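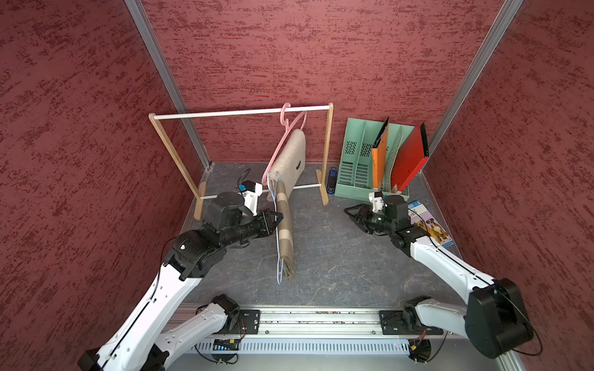

Ka-ming Leung wants to know when a robot will put the laundry away, and says the answer had better be before the kids leave for college. I get some version of that question every time I write about arms on this site. My short answer is not yet, at least not in a bedroom closet with the light off and a cat in it. The longer answer is that you can find out a lot for yourself with one small hanging test, so let me show you how I set one up.

Hanging things is a great test chore. Stacking blocks tells you whether an arm can go where it's told, but cloth sags and folds over on itself, and it never sits the same way twice. Add a hanger and you've got something stiff living inside something floppy!

What you need

Two arms that can reach the same spot, a small clothes rack, a plastic hanger and one soft piece of cloth. Pick a hanger in a color that stands out from the cloth (you'll thank me when you're looking through the wrist cameras). Leave some clutter in there too. I like a file organizer and a book. Homes have stuff in them, and a bare floor makes every robot look smarter than it is.

Step 1. Do it by hand first

Hang the cloth yourself, slowly, and pay attention to your other hand. Mine holds the fabric out of the way the entire time, and I'd never noticed. Write down each grab and each let-go. That's your list of moves.

Step 2. Check what the wrist camera sees

Bring one gripper in next to the hanger and stop. Can you still make out the hanger bar, or is it buried in fluff? I spent a whole evening blaming the Morkau software for bad grabs when the view was the trouble.
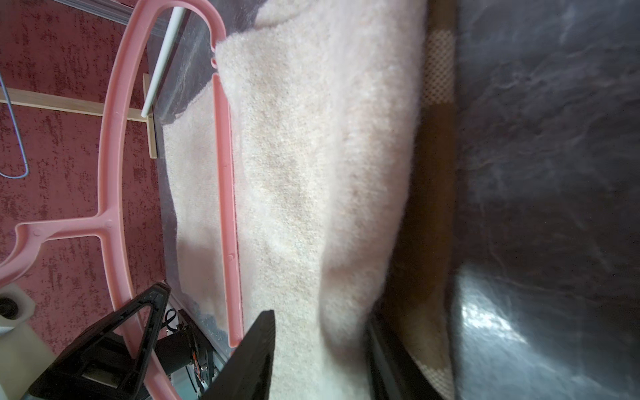
Wrist view: pink hanger, fuzzy cloth, gripper fingers in close.

If the bar disappears into the fabric, turn the wrist a little and look again before you touch any settings.

Step 3. Drive it yourself

Run the arms by remote control until you can do the whole chore without swearing. Plan on around 60 tries. Start with the grab alone – close on the plastic, lift a tiny bit, put it back – and leave the rod for later. The grab is where beginners go wrong, me included, and the usual mistake is pinching cloth along with the hanger.
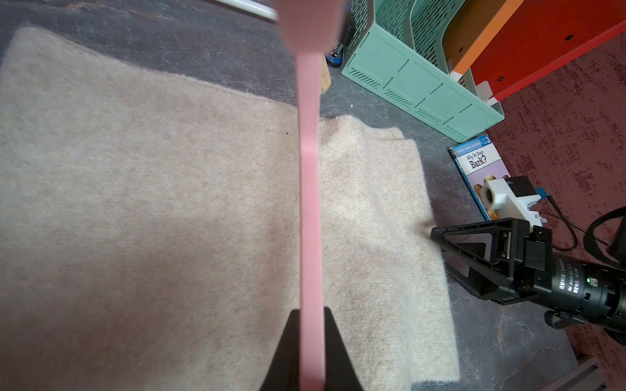 Go easy on the closing force, too. A thin plastic part can bend or twist between the fingers, and then the far end swings off to somewhere you didn't plan for. I close until it holds, then stop.

Step 4. Let it try alone

Change one thing per round: the cloth, then the hanger, then where the rack stands. Keep a plain tally of hung, dropped and stuck. A stuck run where you had to reach in goes down as stuck, even if it was "nearly there."

So, Ka-ming, keep folding for now. I'd trust a setup like mine with one hanger and me standing next to it.

Related
Sorting socks with the Gurkholm gripper
Kondport cable guides, a second look
Can a robot load a dishwasher yet?
Sobczak rail mounts: drilling and leveling

Home | Guides | Parts | Ask me
Contact | Copyright | Back to top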